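Katgate Guest House
Frequently Asked Questions

What time is check-in and check-out?

Check-in is from 3 in the afternoon until 9 at night. Check-out is by 11. If you will be arriving after 9, call us the same day and we will give you the code for the side door. Your key will be in an envelope with your name on it on the hall table.

Can I leave my bags before check-in?

Yes. There is a locked closet under the stairs. Ring the bell at the front and one of us will open it for you. You can also leave bags there after check-out until 5.

How many rooms do you have?

Nine. Five are upstairs in the main house and the other four open onto the garden. All of them have a private bathroom. Garden rooms have a shower only. The two largest upstairs rooms, Quispe and Oltitz, have a tub as well.

Is there an elevator?

No. If stairs are a problem, ask for a garden room when you book. Garden Room 1 has no step at the door and a wider bathroom with grab bars.

Where do I park?

Behind the house, off the alley. Turn in at the mailbox marked 262 and follow the gravel. Parking is free and you don't need a permit. Please leave the space next to the shed open for deliveries. Trailers will not make the turn — call us and we will tell you where to put yours.

How do I get to you without a car?

The Flurton bus stops at the end of our street. It is a short walk from there, slightly uphill. The last bus leaves downtown at 9:40 in the evening, earlier on Sunday. Orlando Cabrera drives a local taxi and will meet late trains if you book him the day before. We can give you his number.

Is breakfast included?

Yes, with every room. Breakfast is served from 7 to 9:30 in the front room. There is a cold table with bread, cereal, yogurt and fruit, and Consuelo Betancur cooks eggs, beans or pancakes to order. Coffee is out from 6:30.

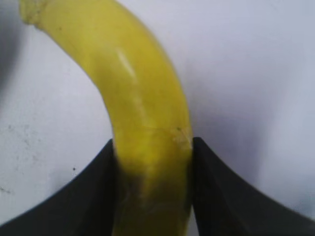

If you have to leave before 7, tell us by 8 the night before and we will pack you a breakfast to take along. It will be in the hall refrigerator with your room number on it.

Can you handle food allergies?

Usually. Put it in the notes when you book and mention it again when you arrive. We keep gluten-free bread and oat milk on hand. It is a small kitchen and nuts are used in it, so we can't promise a meal with no trace of them.

Do you serve dinner?

Only on Saturday, and only if you sign up by noon. It is one menu at one long table. On other nights there are several places to eat in Flurton, and a list with opening hours is in your room.

Are children welcome?

Yes. We have two cribs and one folding bed. There is no charge for a crib. The folding bed fits in the larger rooms only.

Can I bring my dog?

Dogs are allowed in the garden rooms, one per room. The fee is charged once per stay. Dogs can't come into the breakfast room, and they can't be left alone in the bedroom.

Is there Wi-Fi?

Yes, free in all rooms. The signal is weaker in the garden rooms farthest from the house. If you have to make video calls for work, ask for a room upstairs.

What is your cancellation policy?

Cancel up to 5 days before arrival and you pay nothing. After that we charge for the first night. For the May festival week the deposit is not refundable, but we will move it to other dates once if we have a room.

Do you take cards?

Yes, credit and debit. We also take cash. We don't take personal checks.

Is there a minimum stay?

Two nights on weekends from spring through fall. Single nights sometimes open up at the last minute — call and ask.

Who do I talk to about a group booking?

Socorro Grajales handles groups and anything longer than a week. Nayeli Puma is at the desk most mornings and can answer everything else. For repairs or a problem in your room at night, dial 3 on the room phone and you will get Anselmo Betancur, who lives on the property.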